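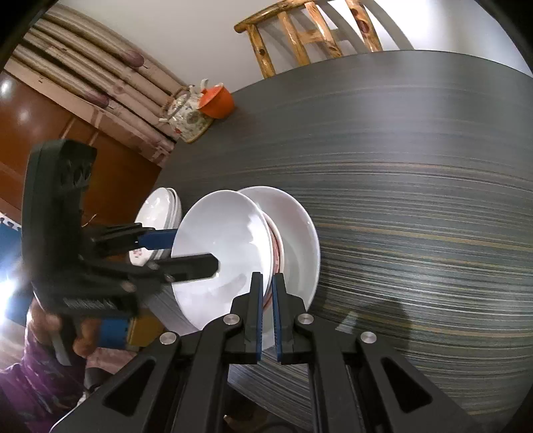
I spent most of May moving our community theatre's sound system from analogue multicore to audio over the network, and a few people have asked how it went. Mostly fine, with two bad evenings.

The old setup was a 24-way copper snake running from the stage left wall to the mixing position at the back of the stalls. Three of the lines had died over the years and a fourth crackled whenever the heating came on. Replacing it like for like would have cost nearly as much as a small stage box and a pair of network cables, so that's what we bought. The stage box is a Preder, second hand, from Sandro Cattaneo, who was clearing out his hire stock. The switches are both Oveo, new.

Teodor Dudek and I pulled the cable in an afternoon. There are two runs, one down each side of the auditorium, so that if somebody puts a screw through one the show carries on with the other. The longer run goes up over the lighting bridge and comes to 72 metres, well inside the limit for Cat6. We used shielded cable and proper locking connectors at both ends. I've seen too many ordinary plastic clips snap off in the dark.

The first bad evening was down to clocking. Everything appeared on the network and signal was getting through, but there was a tick in the left speakers every few seconds. I swapped cables, then ports, then the stage box power supply. In the end Nasrin Ansari asked which device was the clock leader and I realised I had two that both thought they were. Setting the desk as preferred leader and turning the option off on the stage box cured it.

The second was the energy saving mode on the switches. It was on by default, and the audio would drop out for a moment during quiet passages. Turn it off on every port before you do anything else. I also put the lighting data on its own VLAN, and the foyer wifi no longer touches either of them.

Latency is set to 2 ms. I tried it lower and got the odd late packet, and none of the singers could tell the difference, so I put it back.

We've now done 13 performances on it without a dropout. The noise floor is a lot better, especially on the float mics along the front of the stage, and get-in is quicker with one less heavy cable to coil.

Still to do: label the patch panel, buy a spare switch, and write a one-page guide for Bahman Esfahani, who is mixing the summer show while I'm away.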